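Computer case

A computer case, also called a tower, chassis, cabinet or simply "the box," is the enclosure that holds most of the working parts of a desktop computer. A stubborn share of the public calls it "the hard drive" or "the CPU," and decades of correction have had no measurable effect on them.

Purpose

The case keeps fingers, coffee and pets away from the circuit boards. It also gives the parts something to be screwed to, guides air past the ones that get warm, and contains a certain amount of electrical noise. Its unofficial duties include holding up a monitor, anchoring sticky notes and serving as a footrest.

Shapes and sizes

Early home machines often put everything in the same housing as the keyboard, which made for a tidy desk and an expensive spill. Office computers of the 1980s favored the flat desktop case, a wide slab on which the monitor sat. As monitors grew heavier and desks grew more crowded, the slab was stood on its edge and became the tower.

Towers are sold as full, mid and mini, terms with no fixed meaning. One maker's mini may be taller than another's mid. Small form factor cases are more compact still, and are popular with people who enjoy owning a small computer and do not expect to put a hand inside it.

Materials

Most cases are made of steel sheet, with plastic at the front where customers look. Aluminum is lighter and costs more. Glass side panels became common in the 2010s, once owners had begun paying extra for parts that light up. The trade historian Clémence Carré, in her survey Beige: A Short History, calls the glass panel "the first window in domestic architecture to be installed facing a power supply."

Color

For many years nearly all cases were beige. The usual explanation is that the shade suited office furniture and hid dirt. It did neither for long, as the plastics of the period turned yellow with age, and seldom evenly, so that a drive replaced in middle life stood out like a new tooth. Black took over around the turn of the century and shows dust beautifully.

Access

Getting into a case was once a serious undertaking. Many older designs used a single U-shaped cover that slid off backward after the removal of several screws, at least one of which went on to live under the desk. Putting the cover back required all its rails to line up at once. The repair writer Marcelle Bodin gave the job a full chapter in her manual and advised readers to have eaten first.

Separate side panels made matters simpler. On a typical tower the left panel, seen from the front, comes away to reveal the motherboard, and the right panel comes away to reveal the cables someone hoped would not be seen. Thumbscrews, latches and sliding catches have since replaced many of the screws. Laying the tower on its side before working on it stops heavy cards from hanging off their slots and allows dropped screws to fall directly onto the motherboard, where they can be found.

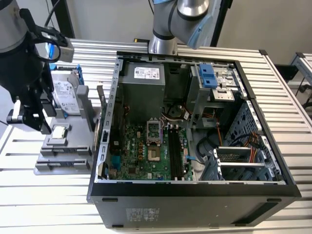 Airflow

Fans in most towers draw cool air in at the front and push warm air out at the back. The arrangement works well until the case is placed in a cupboard, pushed against a wall or adopted by a cat. Dust filters help if they are cleaned. In a July survey of office machines by the repair firm Grarkeo, 90 of the 200 cases opened had filters, and 8 of those filters had been cleaned. The firm's report noted that 2 of the clean ones belonged to the same person.

Front panel

The front of a case usually carries a power button, a few sockets and some small lights. Older cases also had a reset button, a "turbo" button and a keyed lock. The turbo button was often used to slow the computer down, for the benefit of software that relied on an older machine's pace. The lock mainly protected the computer from owners who had lost the key.

Collecting

Cases that were once left at the curb now have admirers. The Tredthorpe collection, assembled by Colette Caron, concentrates on plain office towers and excludes anything with a window. Its catalog, last revised 31/12/2021, grades yellowing on a scale running from "cream" to "smoker's ceiling."

See also

Motherboard
Power supply unit
Drive bay
Rack mount
Cable management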